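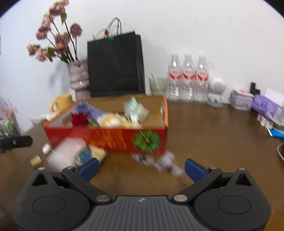 Submitting a birthday or anniversary notice to the Skakard neighbourhood page

Updated 06/11/2023

Notices for milestone birthdays, anniversaries and street gatherings are accepted from residents of Skakard and the adjoining Vina Street blocks. Allow two weeks before the date of the event.

1. Open the Notices form and select Milestone. General greetings go under Community Board and are not edited.

2. Enter the honouree's name as it should be printed. Check accented letters in the preview, as the form drops some of them when text is pasted from a word processor.

3. Enter the age or number of years as a numeral: 92, not ninety-two. Leave the field blank if the family prefers that it not appear.

4. Write the notice. The limit is 78 words. Past and present street names, former workplaces and clubs are fine - home addresses are removed.

5. For a doorstep singalong or similar surprise, tick Hold Until Event. The notice then stays off the page until midnight on the day. Without the tick it is published on approval.

6. Submit, then confirm through the link sent by email. Unconfirmed notices are deleted after 13 days.

Corrections can be made from the same link until publication. After that, write to the editor with the notice title in the subject line. Gatherings at Brarkico Hall also need a room booking, and the form does not make one.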